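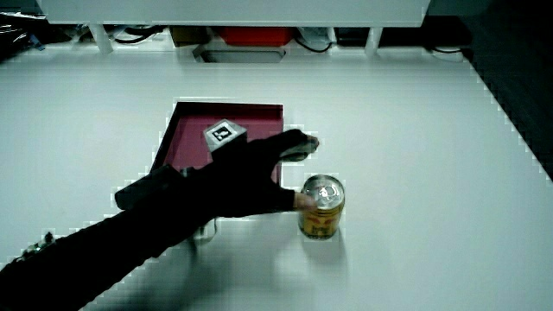
Yellow can on the white tabletop, with a black-gloved hand reaching towards it

LUDTHORPE INDEPENDENT FOOD TRADERS' GROUP
Minutes of the June meeting, held at the Zitham Rooms at 6 pm

1. Apologies
Apologies were received from two member businesses. The minutes of the previous meeting were agreed as a correct record.

2. Best Ice Cream Parlour vote
The closing list stood at 27 nominations. It was noted that Lunetti had been entered twice, under its parlour and its kiosk, and it was agreed that the entries be merged. Voting forms will be available at members' counters until the end of the month. A request from Tai to be moved from the dessert café list to the parlour list was approved.

3. Summer food trail
The printer had quoted for 200 trail maps. Members considered this too few, given that last year's ran out before the second weekend — the secretary is to obtain a price for a larger run. Opening hours for the map must be supplied in writing. Three businesses had yet to do so.

4. Pavement seating
The district council's reply on licence renewals was read out. Members with tables on Zitham Street were reminded that a clear walkway must be kept at all times. The question of heaters was deferred.

5. Any other business
A member asked whether shared deliveries from the dairy could be brought forward to 6 am. To be raised with the supplier.

The meeting closed at 7.25 pm.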